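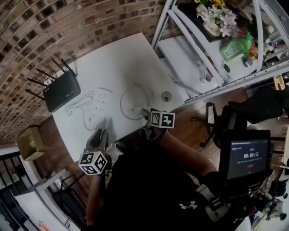

Cable handling task at the bench, with both hand-held grippers in use.

Cell Technician (Hand-Held Gripper Stations)
Fluvado - Pelar site
Full time, 12-month contract, renewable
Posted 24/09/2024

The role

Fluvado is hiring a technician to set up, check and repair the hand-held gripper stations at our Pelar site. Operators at these stations carry out bench tasks with a gripper in each hand: coiling cable, plugging in power strips, placing household items on shelves. The recordings are passed to the Dabbas group, who use them to train the arm controllers. You will not be writing the controllers. You will be responsible for whether the stations produce recordings that can be used.

There are seven stations in service. Each has a table, a pair of grippers with marker cubes, a tablet with a timer, and a set of task objects. The technician reports to Seema Kushwaha, Station Lead.

Duties

Start-of-shift checks on each station: jaw travel, finger pad wear, battery level, tablet clock and free storage.
Cleaning and inspecting the marker cubes. A scuffed or lifting face is replaced, and the cube is measured again before the gripper goes back into use.
Stripping and rebuilding grippers at the 500-hour service, including springs, trigger linkage and finger pads. Rebuilds are logged against the gripper serial number.
Calibrating camera and gripper pairs after any knock, drop or part change.
Resetting tables to the task sheet, including cable lengths and object positions.
First-line fault finding on lost tracking. Most cases come down to lighting, a dirty marker face or a loose cube mount - a few are software, and those are raised in Narnow with the session log attached.
Keeping the spares cabinet stocked. Orders up to $2000 can be placed without sign-off.

What we need

A trade certificate or diploma in mechatronics, instrumentation or electronics, or equivalent time on the tools.
Steady work with small fasteners, crimps and connectors.
Comfort reading a log file and running supplied scripts from a command line.
Clear written fault reports. The next shift works from them.

Useful, though we can train you: camera calibration, 3D printing of fixtures and fiducial marker tracking.

Hours and conditions

Day and afternoon shifts on a rotating roster. The work is mostly standing, with some reaching over benches. Parts and tool kits are supplied, as are safety shoes. The first fortnight is spent alongside a current technician, and you will be signed off on one station at a time. A pay review takes place each March.

How to apply

Send a résumé and a one-page description of a repair you have carried out, including how you found the fault, to Mireille Issa, Recruitment, quoting reference PELAR-7. Drawings or photos of the repair may be attached. Short-listed applicants will be asked to attend a paid bench trial, which covers a gripper strip-down, a marker face replacement and a recalibration.

Applicants must already hold the right to work. Applications stay open until the position is filled.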